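Wednesday, late

Home from Rhea's and too wired to sleep, so this is going in the diary even though it's nearly 2330 and I have the early bus. We had the argument again! Same one as always, only this time there were props, which made it heaps more fun. Can a machine tidy up after a party yet, yes or no. Hugo says yes, any day now, he's read all about the Westix arm and he'd hand over his whole kitchen tomorrow. I say no, not mine, not with my mum's glasses in the cupboard.

Rhea has the striped quilt spread out under the big windows (the grey-blue one I keep trying to talk her into giving me) and the job is cups and bottles. Pick up, stand up, put away. You'd give it to a four-year-old. But I got down close and had a proper look and I reckon it's a rotten job for a machine, because half of it is lying on its side and the clear plastic stuff has the light coming straight through it. I can barely tell where that red-banded container stops and the quilt starts, and I've had eyes for years.

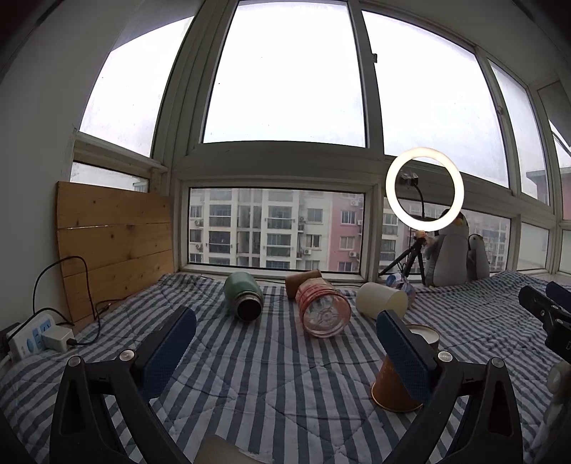 What Hugo said, and what I should have said

Hugo's line is that a cup is a cup. Two fingers, squeeze, lift, done. He quoted 77 per cent at me, which was how often the Westix one gets it right, or so he'd heard from Aníbal, who'd heard it at the Poojary open day. I said that's terrible! If I dropped nearly a quarter of the dishes I'd be asked to leave the house. Hugo said I do drop nearly a quarter of the dishes. Rude, and I had no comeback, and of course I thought of one on the tram (too late, and it wasn't that good anyway).

The thing I should have said is that paper cups are the hard ones. Squeeze too softly and it slides, squeeze a bit more and you've got a crushed cup. We do it without thinking, while talking, while eating a biscuit with the other hand. Same with crinkly plastic, where there's no real shape to aim for. I'll give him the white one. That's a decent, solid-looking thing and I'd trust a machine with it. And the brown cup standing upside down with the gold scrolls, maybe, on a good day.

Rhea stayed out of it and fussed with her penguins. They live by the window next to the ring light and I want the little one's expression on a T-shirt, beak up, leaning on the big fella like it's had a long week.
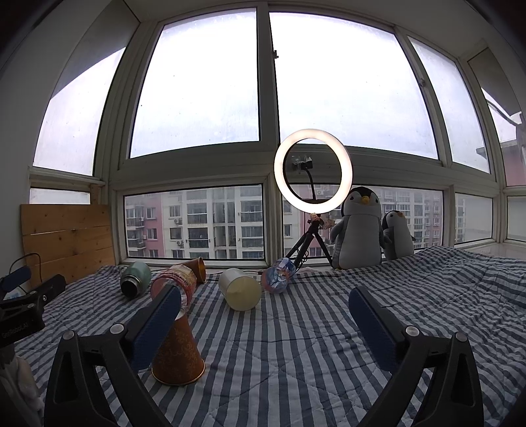 2 min read

Copying this one onto the blog later, hence the bit above, I like to know how long I've gone on for.

Anyway. Work is where I'd say yes. At Jodemetti we've had the sorting line for almost 20 months and it's brilliant, I'd never go back to doing the trays by hand, my wrists are a different colour. But every tray is the same tray, facing the same way. Nobody's draped a quilt under it with folds in.

Hugo's bet me dinner at Werbridge that he'll have a machine clearing his table by next August. I shook on it. Must remember to ask Rhea about the quilt again, and buy milk.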